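19 May 2018
Kit table, back workshop. Self and Wenjie Tang.

1. Shirts, folding

Carried on with the white sports shirts for Plorkov. Mesh ones are slow. The cloth is light and creases wherever it is pinched, so hold it at two points and let the rest hang before laying it down. Safta's note from January says to pull the edge straight first – agreed, it saves doing the fold twice.

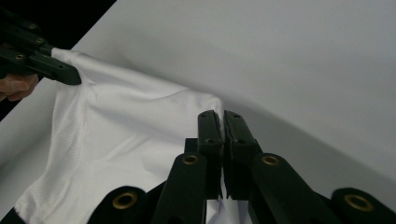 2. Jersey, lifting and turning

Tried taking a narrow fold at a stitched seam edge and lifting from there. The fabric is smooth with a bit of shine and falls away on the slant, with soft creases all down the drape. Wenjie prefers starting at the hem. I still think the seam is quicker for turning it over, but the sleeves need sorting afterwards either way.

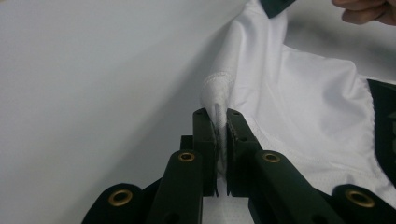
3. Left to do

Bag size: the 400 mm bags from Gernance are fine if the sleeves go in flat. Ask Emilian whether order 852 wants the collar showing. Mahsa has the labels. Steam iron is on the shelf by the door – please empty it after use. Shelf 47 is for finished shirts only.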